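Trernon Residents' Forum: Cannabis licensing

Buckley_Licensing
May 12, 2025
Members are advised that the council received 2611 responses to its survey on retail cannabis. Of these, 558 came from occasional users.

Daltska40
With respect, an open online form cannot be treated as a representative survey. Occasional users may well have chosen not to reply. 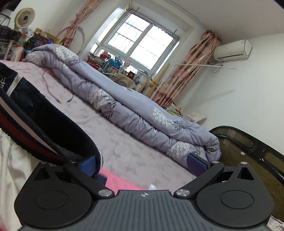

Navy fabric with striped lower part and white stitching

Nudeo
I must disagree. The form was open for 3 weeks and required a postcode.

Daltska40
A postcode does not establish who completed it. I shall request the full figures before the December vote.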